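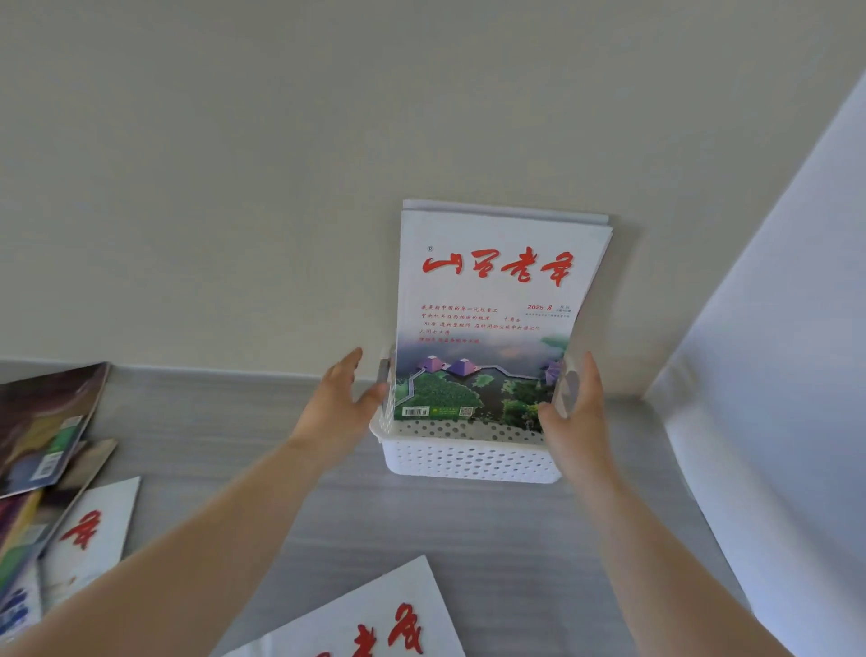

I have a lot of old magazines I want to get rid of and can't figure out the best way to do it. They are mostly craft and home magazines that came with my aunt's house in Preltton, 198 of them by my list. I have started sorting them by year and standing them up in a white plastic basket, the kind with rows of small round holes in the sides, so I can carry a batch to the car without them sliding all over. Most of the rest are in the hall closet. Condition is good on most of them. A few have recipes or patterns torn out. I don't want to throw them in the recycling if somebody would use them, but I also don't want to spend the whole summer on this. Is it worth trying to sell them, and if not, who takes them? The library here said no to magazines of any kind.

Posted 4/28/26 by hallcloset_m

paperandpaste

Sell them in lots, not one at a time. Single issues of home magazines bring next to nothing and the postage eats it. A full year in one box will sometimes sell if the title has a following. Go by the title and the decade. Anything before the seventies is worth looking up. Later than that, most of it is common.

Before you list anything, flip through every issue and write down what is missing. Buyers of craft magazines want the pattern sheets, and the sheets are usually a loose insert in the middle. If the insert is gone, say so in the listing. I sold a run of knitting magazines last October and had to refund half of it over two missing sheets.

For shipping, printed magazines with advertising in them don't qualify for the cheap book rate. Check the price by weight before you set yours. I quoted a buyer the book rate once and paid the difference out of my own pocket.

If the smell is musty, leave them out in a dry room for a couple of weeks first. Standing up is fine as long as they are packed snug. If they lean, the spines start to curve, and the thin ones go first.

The torn ones I would pull out now and keep in a separate pile. They are fine for collage and nobody buying will want them.

Denny R.

just put them on the curb with a free sign. mine were gone by lunch

oldstockroom

I worked in a used bookstore for a while and we turned away magazines every day, so don't take the library's answer personally. They are heavy and they take up shelf space.

Places that did take them when I had to clear out ours:

Senior centers and nursing homes. Call first. They like recent issues, and they will ask you to cut off the address labels.

Elementary school art rooms. They go through a lot of paper for cutting. The start of the school year is a better time to ask than the end.

Doctors' and dentists' offices used to, but many have stopped.

Thrift stores vary. The Harnoteo store near me takes up to 100 at a time if they are bundled with string. The one across town won't touch them.

I would give yourself a deadline. List the two or three best runs for a month, and when the month is up, donate whatever hasn't sold along with everything else. Roughly 200 magazines is three or four trips from the car if you keep the loads small. Don't fill a big box to the top, the bottom will go out on you.

Also check inside for mail and photos. People use them as bookmarks, and I found a car title in one.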